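Tuesdays are for Tellari, my little planner for two arms that share one table. Last week I rewrote how it decides who goes first, and I'm so pleased with it! The old version locked the whole table whenever either arm moved (safe, but painfully slow). Now each arm books only the squares its path crosses, and the other plans round them. The replay tests are up to 1,178 runs, and 3 still end with both arms waiting politely for ever — I think it's my timeout, but I've been wrong before.

Blue tape marks out the squares in all three of these.

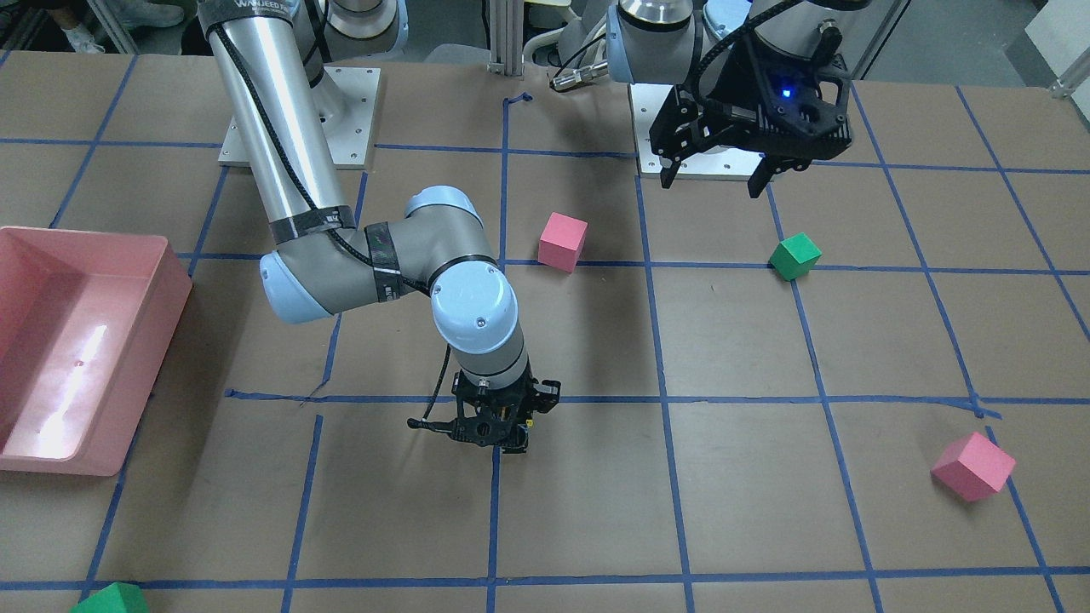
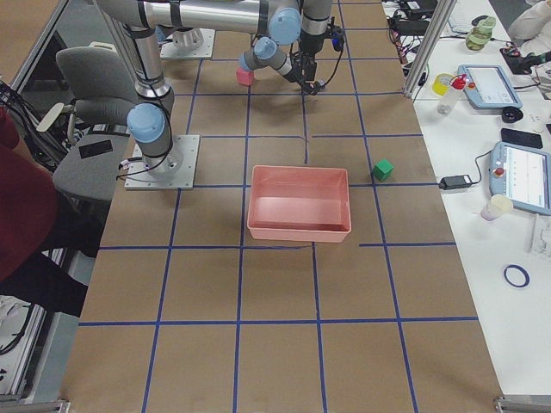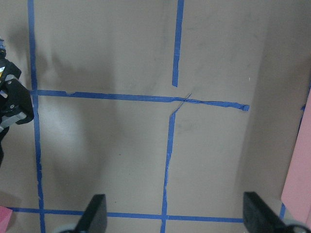 Pirjo Mustonen reckons the timeout is fine and I should be looking at the order the bookings are released in, as she had the same deadlock in Lahtinen back in August.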